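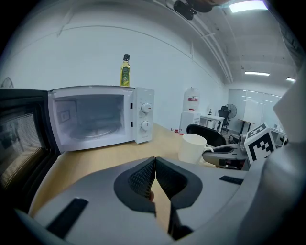 Prilberg to Extend Small Appliance Collection Through Winter

The Prilberg Department of Public Works will continue its small appliance collection program through the end of February, the department announced this month. The program had been scheduled to close in November.

Residents may bring microwave ovens, toasters, kettles, coffee makers and similar household items to the Nalura Street transfer station between 9 a.m. and 2 p.m. on collection days. There is no charge for the first 2 items per household. Additional items will be accepted at the standard rate posted at the gate.

The department received 300 appliances during the first round of collection, held in September at the Prikidby fairgrounds. Of these, 101 were found to be in working order and were passed to the Heo Reuse Center, where they were tested, cleaned and offered to households setting up a new home. The remainder were sent for metal recovery.

Items should be empty and reasonably clean when they are dropped off. Glass turntable plates should be removed from microwave ovens and wrapped separately. Power cords should be left attached. Residents are asked not to open the outer casing of any microwave oven, as internal parts can hold an electric charge after the unit has been unplugged.

Refrigerators, air conditioners and dehumidifiers are not part of the program and must be scheduled for curbside pickup. Appliances weighing more than 32 pounds should be reported to the station in advance so that staff can assist with unloading.

Proof of residence is required at the gate. A list of collection days is available at the Public Works counter in Prilberg Town Hall and at the Prikidby branch library.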